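Notes on depositing a thesis at Sturnness

Monday, September 2, 2019
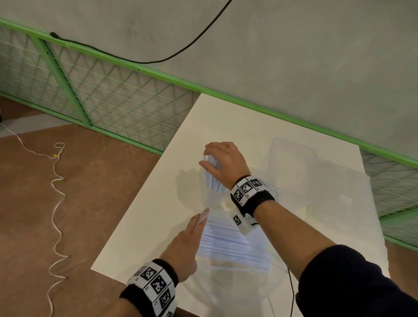 Folded white sheets and the flat stack underneath.

The final copy of my thesis was accepted by the Sturnness graduate school last week. The defense was in June. Most of the time between the two went into formatting, which I had budgeted a weekend for. I kept notes as I went. They apply to the engineering template and may not help anyone in another department.

Starting point

The draft I defended had six chapters, two appendices, and 346 references. Four of the chapters were written in LaTeX using the department class file. The other two began as papers with coauthors and existed as word processor documents with their own figure numbering, their own reference lists, and different ideas about what a hyphen is. For the defense I had exported everything to PDF and merged the pages. The committee accepts this. The graduate school does not, because page numbers, headings, and the table of contents have to come from a single source.

So the first job was converting the two paper chapters. I tried an automatic converter and got usable body text with unusable equations. Every inline variable came out as plain italic text, which looks right on screen but breaks as soon as a subscript is involved. I retyped the equations. It took most of two evenings, and I found one sign error that had been in the submitted paper the whole time. It does not affect the results. The sign was correct in the code.

References

I had been using Jovunus to manage references since my first semester. It stores entries in its own database and exports to BibTeX on request. The export has three behaviors worth knowing:

It regenerates citation keys from author and year every time unless you pin them. If you add an entry by an author who already has one for that year, the existing key can gain a letter and every citation to it breaks. Pin the keys before you write anything.

It does not protect capital letters in titles. The Sturnness style uses sentence case, so chemical names, acronyms, and place names get lowercased. I fixed these with a short script that checks each title against a word list and adds braces. The list grew to more than 100 words before the output was clean.

It writes the access date into the note field. The style file then prints the date twice, once from the note and once from the proper field. Delete the note field on export. There is a setting for this, under Advanced, and it resets with each update.

The merged list also contained duplicates, where a conference version and a journal version of the same work had been cited in different chapters. I kept both when the text depended on something found in only one of them. Otherwise I kept the journal version. The graduate school has no opinion on this, but an examiner might.

Margins and floats

The left margin is wider than the right to allow for binding. The rule still applies even though the library no longer requires a bound copy. My wide tables fit the old margins and did not fit the new ones. The options were to shrink the type, rotate the page, or split the table. Type below a certain size is rejected, and rotated pages must carry the page number in the same physical position as upright pages, which the class file handles incorrectly. I split the tables. The longest is in Appendix B and reads better split than it did before.

Figures cannot be separated from their captions, and a caption cannot continue onto a following page. One of mine did. I cut the caption by half and moved the removed text into the body, where it belonged in the first place.

White space at the bottom of a page is allowed only before a figure or at the end of a chapter. This is checked by a person, and the person is thorough. My first submission came back with a list of pages where LaTeX had stretched the space between paragraphs to fill the page. The fix is to put \raggedbottom in the preamble. It should be in the class file. I have reported it.

Fonts and PDF compliance

The deposit system accepts archival PDF only. All fonts must be embedded, including those inside figures. My plots were made over several years on three different machines, and a number of the older ones referred to system fonts without embedding them. They display normally on any computer that has the font, so you will not notice this by looking.

I used Floton to check the file. It is a command line validator, slow on large files, and its error messages give object numbers instead of page numbers. To find the offending figure I ran it on each chapter separately, then on each figure within the failing chapters. Regenerating the plots from the original data was easy where I still had the scripts. Where I did not, I opened the figure in a vector editor and converted the text to outlines. That passes validation, but the labels can no longer be searched or selected. I would avoid it if the original script can be found.

The file size limit is 100 MB. Mine was well over it at first, almost entirely because of one microscopy figure stored at full resolution. Downsampling that single image solved the problem with no visible change in print.

Proofreading on paper

I printed the whole thing once at Tsao, the copy shop across from the engineering library, and read it away from the computer. I recommend doing this after the references are clean and before the final validation. Reading on paper turned up errors I had scrolled past many times: a repeated word across a line break, an axis label with the wrong unit, and a paragraph in Chapter 3 that referred to "the previous chapter" when it meant Chapter 1. That last one was left over from an earlier chapter order. Searching for "previous," "next," "above," and "below" finds the rest of them.

Print single-sided if you plan to spread pages out and compare tables. Double-sided is cheaper and I regretted it.

Remaining items

The embargo form is separate from the deposit form and has to be signed first. The abstract pasted into the web form does not accept LaTeX, so write out any symbols in words. The title on the form must match the title page exactly, including the hyphen.

I have put the title checking script and the modified class file in the group's shared folder. The class file fixes the page bottoms and the table of contents indentation. It does not fix the rotated page numbers. If you get that working, please send me the change and I will merge it.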